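Home | Products | Spares | Support | FAQ | Contact

Canister vacuums: frequently asked questions

May 3, 2022
By Ji-hoon Song, Ristell floor care support

These answers cover round canister vacuums used on hard floors at home and in small workshops. Models differ, so check the rating label on the lid before ordering parts.

What kind of pickup can I use the machine for?

Dry dust, grit, hair and small debris. A machine is suitable for liquids only if the manual says so. A round body and a lid with a carrying handle are common to both wet-and-dry and dry-only types, and the shape tells you nothing about the motor seal. Do not collect ash, even if it has been left overnight.

In what order should I assemble it?

Fit the filter first, then the bag if the model takes one, then close the lid. Push the hose into the inlet port and turn it until it stops. Connect the wand to the other end of the hose and the nozzle to the wand. Plug in last, with the switch in the off position.

The hose comes loose from the port. Is the port worn?

Usually not. Grit in the collar is the more common fault. Remove the hose, wipe the collar and the inside of the port with a dry cloth, and refit. If it still pulls out with light force, inspect the locking tabs. A cracked tab cannot be glued reliably. The Otex collar, spare part 900, replaces the tabs and the ring together.

Suction is weak. What should I check?

Start at the nozzle and work back toward the body. Look into the nozzle, then separate the wand from the hose and run the machine with the hose alone. If suction returns, the blockage is in the wand or nozzle. If it does not, switch off and check the hose, then the filter - a filter that looks gray but not clogged can still restrict the flow.

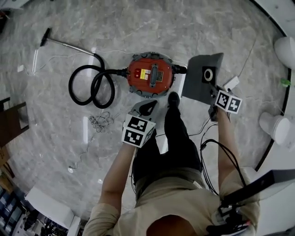
A corrugated hose can hold a blockage at a tight bend. Lay it out straight on the floor and feel along it by hand. Loose coils are fine during use, but a hose that is folded over on itself will lose flow and in time will split at the fold.

What should I clear from the floor before starting?

Thin wire, charger leads, and anything else narrow enough to enter the nozzle. Wire is the worst of these. It passes the nozzle, turns sideways in the wand and then collects hair. Unplug small power adapters and lift them with their cables. The rollers on the body will also ride over a thin cable and may drag it along.

Can I pull the machine along by the hose?

On a smooth floor, over short distances, yes. Do not pull it over a threshold or down a step. Use the carrying handle on the lid, and switch off before lifting.

Will the rollers mark marble or polished tile?

Clean rollers should not. Trapped grit will. Turn the machine over once a month with the plug out and remove hair and grit from each roller. A roller that does not spin freely should be replaced.

How often should the filter be changed?

For household use, every nine months. For workshop use, every four. Washable filters must be fully dry before refitting - allow roughly 7 hours in a warm room and longer in damp weather.

The machine stops after a few minutes and restarts later. Why?

Many models have a thermal cutout that trips when airflow is low. Switch off, unplug, clear the blockage and let the motor cool. If it trips again with a clean filter and a clear hose, stop using the machine and have it tested.

Do Hesudlow wands fit other hoses?

Only where the outside diameter matches. Measure the wand end with calipers. The Ignacio adapter sleeve covers the step between the two common sizes, but it was revised in December and older sleeves do not have the locking groove.

How should it be stored?

Empty, unplugged, with the wand detached and the hose in wide loops. Do not stand the machine on its nozzle or leave weight on the hose.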